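Sunday, January 24, 2021

Sourdough drying trial, batch 5. Came in on a weekend to scrape starter off parchment, so that's where my life is.

Spread 115 g of the Wysocka rye starter as thin as the offset spatula would go and left it on the rack overnight with the fan on low. The edges curled and snapped off clean. The middle was still leathery and took a piece of the parchment with it. Wendy says parchment was a mistake and we want the silicone mats. Wendy said this in batch 2 as well, and I have the email.

Weight after drying: didn't take one. The small scale was on loan to Hanna, who is weighing caraway seeds for reasons of her own.

Revived a spoonful of batch 4 flakes in water at 22 C. Some bubbles by lunch, a sour apple smell by mid-afternoon, then a sulk. Fed it equal parts flour and water and put it on the shelf over the radiator, where it climbed out of the jar and onto Czesław's copy of the mill catalog. I would call that viable. Czesław can call it what he likes.

The Zemden flour is coarser than the last sack. Same label, same price, more bran. Lucyna is going to ring them in February when their office reopens, and until then I'm sifting everything and saving the bran for the crackers, which so far taste like the box they'd come in.

To do: silicone mats. Get the scale back. Label the jars with something that survives steam, as two of them now read "ry" and one reads nothing.

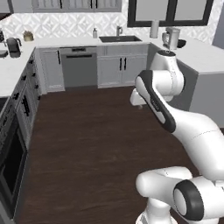
Batch 6 goes on the rack tomorrow, same starter, spread thinner in the middle this time, fan on medium.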